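I rewatched the second Nisico movie over two evenings in June, mostly to settle an argument with myself about the cars. I had remembered it as the one where the vehicles stopped mattering. I was partly wrong.

For anyone who skipped these, the Nisico series is the one about the salvage crew who drive walking machines out of an old quarry town called Skirkthorpe. The first movie was cheap and it looked it, but the machines had weight. When the big loader, Kurix, stepped off the trailer, you saw the trailer come up on its springs. I must have run that bit back ten times when I first got the disc.

The sequel had more money and put most of it into the transformation shots. Kurix folds up into a six-wheel truck, which it never did before, and the movie is so pleased with this that it shows the whole process four times. The first one is good. You can follow where the arms go. By the last one the editing is so quick that it might as well be a different machine each time, and the sound does all the work.

What I had forgotten is the road section in the middle. Nijs, the driver, takes the truck over the pass at night with a cracked axle and very little happens for a long stretch. She checks the mirror. She talks to the dispatcher. The headlights pick up snow poles. It's the best part of either movie and I would guess a lot of people went to get popcorn during it.

Zsófia Pálfi wrote the script for both, and the road section feels like hers. She likes people doing a job. The finale feels like it was decided somewhere else. It has a dam in it, and a countdown, and a villain machine that was not mentioned until the last half hour.

I watched the first half up to the pass, stopped there because it was past eleven, and did the rest the next night after dinner.

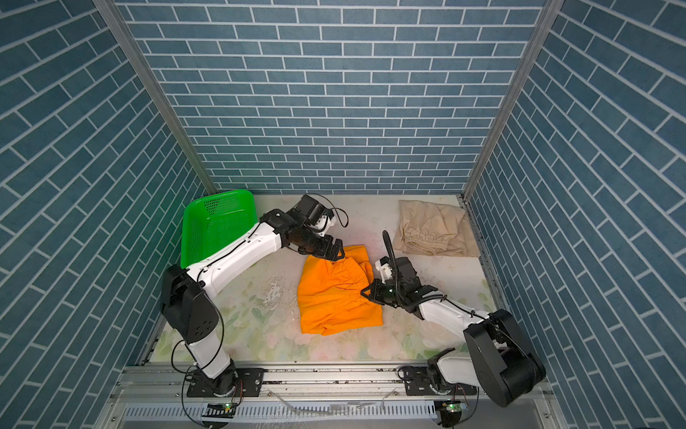 Orange and beige, with the green basket.

The second night was the weaker half, as you'd expect. The dam sequence is long and very gray. I did notice that Kurix has the same dent over the left wheel from the first movie, in both forms, so somebody in the model department was paying attention. The villain machine has no dents at all and looks like it came out of a box that morning.

The disc has a short feature on the truck. They built one full-size cab and the front two axles, and everything behind that is either a trailer dressed up or a computer model. The cab had 3,238 separate painted parts, according to the man who painted them, and he looked tired saying it. There is also a commentary track, which I gave up on after the opening credits. It's two producers telling each other how hard it was to book the quarry.

A third one has been promised for a while. The last I read, the truck form is being dropped and Kurix will turn into some kind of rail vehicle. I don't mind that. A train has to stay on its track, so they may be forced to film it from the side and let us look at it. I'd also like Nijs to get more to do than shout into a radio, which is all she has in the last act here.

If you only want one of them, watch the first. If you have the second one already, start it at the pass and stop when they reach the dam.

I still have the first movie's soundtrack to write up, and I owe a couple of you a reply about the comic.

4 min read
2 comments
3 shares

Contact | Copyright, all rights reserved | Back to top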